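作業ノート 2号セル(Graten) 手首カメラとグリッパの点検
2024年4月11日

ステンレスの丸プレートに白いボールを2個のせた状態で、手首カメラの映りと指の状態を見る。
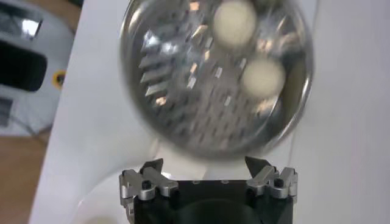
1. カメラ

上の1枚は保存分から抜いたもの。プレートがかなりぶれていて、縁が二重に出ている。手前のグリッパは比較的はっきり写っていて、ねじの頭も加工面の角も読める。レンズの汚れや焦点ずれなら手前も一緒に甘くなるはずなので、まず露光時間を疑った。

設定を開いたら露光が自動に戻っていた。8月に手動で固定したつもりだったが、Sturkicoの制御ソフトを更新したときに設定ファイルが初期値で上書きされたらしい。更新前のバックアップと見比べると、違っていたのは露光とゲインの二つだけ。ホワイトバランスは残っていた。

手動に戻して保存。電源を落として入れ直し、値が残ることを確認した。更新のたびに同じことが起きそうなので、設定ファイルの控えをセルのPCと共有フォルダの両方に置いた。フォルダ名はGraten_cam。

もう一つ、プレート面の反射が強い。スリットの縁と、左側に並んだ斜めの刃のところが白く光る。ボールも白いので、輪郭抽出がそちらに引っ張られることがある。照明の向きは今日は触っていない。拡散板を一枚足すか、しきい値で逃げるか、次回決める。

2. 指とリンク

電源断、エア断、札掛けのあとで作業。

左右の指の黒いねじを増し締め。左は少し回った。右は動かず。合いマークが消えかけていたので白ペンで引き直した。リンクのピンは左右ともガタなし。拭き取りだけして給脂はしない。前に塗りすぎてプレートに油がついたことがある。

指先は左右とも欠けなし。開ききりの位置で左だけわずかに手前で止まる感じがあったが、増し締め後は揃った。

3. 原点と開き量

指をいじったので原点を取り直した。開ききりのエンコーダ値は2820、プレートをつかんだときが2151。それぞれ8回ずつ開閉して、値の飛びはなし。記録表に転記済み。

把持の力は変えていない。プレートの縁が曲面なので、つかみ始めで少し滑って傾くことがある。力を上げると今度は離すときに跳ねる。傾きのほうはアプローチ角で直すつもりで、Plollskaの手順書の角度をそのまま使っているのが合っていない気がする。あの手順書は平らなトレイ用。

4. 動作確認

速度を半分に落としてプレートの持ち上げと移動、戻しを通した。異音なし。そのあと通常速度。露光を直したあとの画像は縁が一本で出る。ただし全体に暗くなったので、ゲインを一段上げた。暗部のノイズは少し増えたが、判定には影響しない程度。

ボールは移動中に転がることがある。スリットに引っかかって止まることもあれば、そのまま縁まで行くこともある。加速の立ち上がりをなだらかにすれば減りそう。今日はパラメータを控えただけで未変更。

5. ケーブル

手首のカメラケーブルは、結束バンドの位置で被覆が少し白くなっていた。曲げのくせがついている。バンドを切って指一本分うしろで留め直し、遊びを増やした。軸を端から端までゆっくり回して、突っ張らないことを確認。予備ケーブルは棚に一本あり。型番はLụcの作業表のほうに書いてある。

残り
・反射対策(拡散板かしきい値)
・アプローチ角の見直し。手順書も直す
・加速パラメータの試験
・左指のねじ、次の点検でもう一度トルク確認。また回るようならねじ止め剤
・ソフト更新の手順に「カメラ設定の読み戻し」を入れる

工具は全部戻した。六角の細いほうの先がなめてきているので交換を注文。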